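Section 4: Putting Your Home Up for Sale on Gemgate

Welcome back, and well done for getting this far! If you followed Section 3 you now have a seller account, and the next job is the one most people look forward to, making the listing itself. Set aside a quiet evening for it if you can, with something warm to drink and your house papers within reach (the deed, the last tax bill, and any receipts for work you've had done).

Before you start

You'll need your parcel number, which is printed on the tax bill, and the year the house was built. If you are selling in Vuditetti or Tiongson, have your sewer inspection letter handy too. The form asks for it on the second screen and won't let you past without it.

Making the listing

1. Sign in and choose New Listing from the menu on the left. Pick "House," "Condo" or "Land." A house with a rented room upstairs is still a House.

2. Type in the street address just as it appears on your deed. If the map pin lands on your neighbor's roof, drag it over to yours and press Save Pin.

3. Enter the bedrooms and baths. A bath with a sink and toilet but no tub or shower goes in as a half, so a home with one full and one half reads 1.5.

Note: A finished attic goes under Extra Space, even if somebody has slept up there happily for years. Gemgate only takes a room as a bedroom if it has a window that opens and a proper door.

4. Write your headline. You have 40 characters, spaces included, which goes quicker than you'd think! Put the street or the part of town first and the nice things after it.

5. Add your photos, up to 29 of them. Drag them into the order you'd like buyers to meet them in, then press Keep Order before you leave the page.
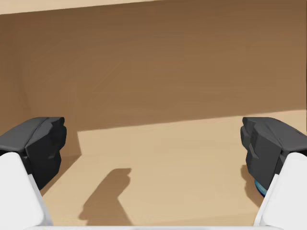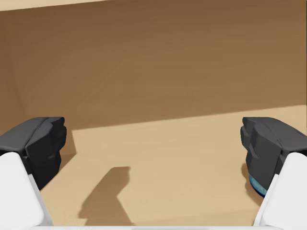 6. Set your asking price. Whole dollars only, please, with no commas. The gray bar beside the box shows what nearby homes have been listed at, and you are free to pay it no mind at all.

A reader going by Trikanetti wrote in to say that the price box had cleared itself each time the listing was saved as a draft, and that filling it in last, right before pressing Preview, had cured the trouble. We've tried it that way ourselves and would suggest the same.

7. Press Preview and read the whole thing through out loud, every word, as though you were the buyer. Check your phone number twice.

8. When you're happy, press Publish. Your listing stays up for 14 weeks, and you can renew it from the same menu.

Caution: Don't put your alarm code, your key box number or the dates you'll be away anywhere in the description. Those belong in Private Notes, where only an agent with a confirmed showing can read them.

Caution: Changing the address after publishing takes the listing down until the pin is saved again. Fix a spelling slip by all means, but do it on a day when you aren't expecting visitors.

If you'd like to hold an open house, leave the listing as it is for now and turn to Section 5, which covers the calendar and the yard sign order form.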